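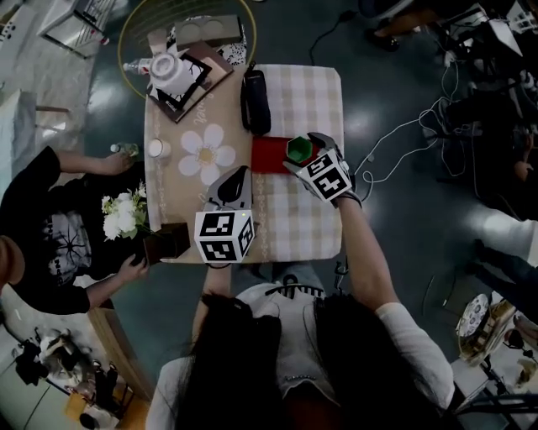
Drakport, September

By the Okell course team
Posted in: Tourism Studies, Year 2
14 shares | 3 comments
Search this book... Go

Chapter 5
The Short Stay

The last ferry from Drakport to Kisumow leaves late in the afternoon. On a Thursday in September it carries mostly people going home, along with a smaller group of travellers who have booked a night or two on the island. This chapter is about that smaller group. They are called short-stay visitors, and for many small places they matter more than their numbers suggest.

In Chapter 4 we looked at day visitors. A day visitor to Kisumow buys a ferry ticket, walks the harbour path, has lunch and goes back. Most of the money is spent in the middle of the day and within a short walk of the wharf. A short-stay visitor also eats dinner and breakfast, pays for a bed and often hires a bike or takes the island bus. The spending is spread over more hours and more of the island. It also reaches businesses that day visitors never see, such as the bakery at the far end of the bus line.

For this book, a short stay means at least one night and no more than five. Other books draw the line in other places. When you compare figures from two sources, check first that they are using the same definition. A visitor who stays with family may be counted in one survey and left out of another that only asks at hotels.

Kisumow did not always have short-stay visitors in any number. Until 2012 the ferry ran once a day outside the summer, and the timetable made a single night awkward. A traveller who came over in the afternoon had to leave early the next morning or stay a second night. In that year the operator, Harries, added a morning sailing in each direction. The new timetable meant that people could arrive in time for lunch and leave after lunch the following day. Guest houses that had closed every autumn began to stay open until the end of October.

The change brought costs as well. The water supply on the island was built for the people who live there -- plus a busy few weeks in January. Longer seasons put more strain on it. Some houses that had been rented by the year were turned into holiday lets, and workers had a harder time finding somewhere to live. A few now travel over from Drakport each day on the same morning boat as the visitors. We will come back to housing in Chapter 7.

It is easy to blame or thank the ferry for all of this, but transport is only one part of a short stay. A traveller also needs a place to sleep, somewhere to eat in the evening and a reason to stay after the day visitors have gone. On Kisumow the reason is often the evening itself. The beach is quiet, the light is good and the pub serves meals until 8. Other places rely on a market, a show or a walk that takes too long to do in a day.

By the end of this chapter you should be able to explain the difference between a day visitor and a short-stay visitor, read a simple ferry timetable and say what kind of trip it favours, and describe one cost and one benefit of a longer season. You will need the Kisumow timetable from the back of the book for section 5.2. Allow 20 minutes for the first activity.

Key words: short stay, shoulder season, bed night, sailing, holiday let

5.1 What counts as a night?

A bed night is one person sleeping in one place for one night. A couple who stay for two nights make four bed nights. Accommodation owners use this measure when they report to the local council, and it is the one we will use in the tables that follow.

Share this chapter | Print | 3 comments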